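## 6. Sealing and storing

The Nindero 302 seals bags up to 30 centimetres wide. Read the section on the drip tray before you start.

1. Fill the bag, leaving six centimetres clear at the open end.
2. Wipe the inside of the opening with a dry paper towel.
3. Lay the opening flat across the sealing bar and close the lid until both latches click.
4. Press **Vac/Seal**. The light stays red while the pump runs and turns green when the bar has cooled.
5. Press both release buttons and lift the lid.

**Note:** Wait 90 seconds between bags. If the light flashes amber, leave the lid up until it stops.

**Caution:** The sealing bar stays hot after use. Don't touch it or wipe it with a wet cloth.

### 6.1 Labelling

Write the contents and the packing date on a label before the bag goes in the fridge or freezer - ink won't take on a cold, damp surface. Flatten the bag with your hand first.

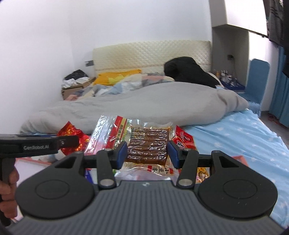
Can I reuse a bag after opening it?

Bags that held dry goods can be washed, dried and cut down for another seal. Throw out any bag that held raw meat, fish or soft cheese.

### 6.2 Replacing the gasket

Replace the foam gasket after 3,000 seals, or sooner if it has split. Order part G6 from Brostby and press it into the channel with the seam at the back.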